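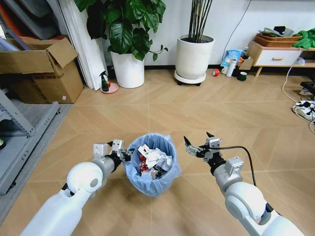

홈 제품 양팔로봇 데모신청 자료실 문의

Vellico 양팔 작업 로봇 V-100

흰색 암 2개, 평행 그리퍼 2개 구성. 사무실이나 소규모 매장 정리 작업용. 바닥에 놓인 휴지통 높이까지 팔이 내려감. 책상 위 작업만 되는 모델 찾으시면 V-80 쪽 보세요.

기본 사양
한쪽 팔 도달거리 921mm
그리퍼 최대 벌림 80mm
대기 소비전력 약 290W
전원 일반 콘센트, 별도 공사 없음
설치 반나절. 바닥 평평하면 더 빨리 끝남

공개 시연 안내
05/09/2021 Staltevton 전시실. 예약 없이 오셔도 되는데 오전은 자리가 금방 참. 주차는 건물 뒤편, 두 시간 무료.
이번 시연은 휴지통 비우기 위주. 봉투 가장자리 잡기, 들어올리기, 새 봉투 씌우기 순서로 진행합니다. 봉투 씌우기는 아직 속도가 느려요. 보시고 의견 주세요. 얇은 비닐은 한 번에 안 잡힐때가 있어서 소프트웨어 계속 손보는 중.

직접 조작도 가능. 1인당 10분 정도, 줄 서시면 됩니다. 어린이는 보호자 동반. 긴 머리 묶고 헐렁한 소매는 걷어 주세요. 팔 움직이는 동안 노란 선 안쪽 출입 금지.

지난 7월 Cáceres 방문 시연 때 많이 나온 질문
- 휴지통 종류 바꿔도 되나: 됨. 둥근 것, 네모난 것 둘 다. 뚜껑 달린 건 아직 안됨
- 꽉 찬 봉투도 드나: 종이류는 문제없음. 물 든 병 여러 개는 비추천
- 소음: 옆에서 통화 가능한 정도
- 그리퍼 손끝만 교체 되나: 됩니다. 렌치 하나로 교환, 부품 따로 판매
- 바닥에 전선 있으면: 작업 범위 밖으로 치워주셔야 함

담당은 Efthymia Galanis. 설명은 영어로 하고 옆에서 한국어 통역 붙습니다. 기술 질문은 미리 메일로 보내주시면 당일 답변 준비해 둘께요.

구매 및 대여
대여는 한 달 단위. 설치비 포함, 배송비 별도. 가격은 구성마다 달라서 견적서로만 안내. Drerkulholm 창고 출고분은 배송 2주 잡으셔야 하고 손끝 부품은 재고 있으면 당일 발송.
출장 시연도 받습니다. 신청시 공간 사진 두세 장, 평소 쓰는 휴지통하고 봉투 크기 적어 주세요.

분류: 제품 > 서비스로봇 > 양팔형 | 공개시연

Vellico 고객지원 | 문의하기 | 개인정보처리방침 | © Vellico | 맨 위로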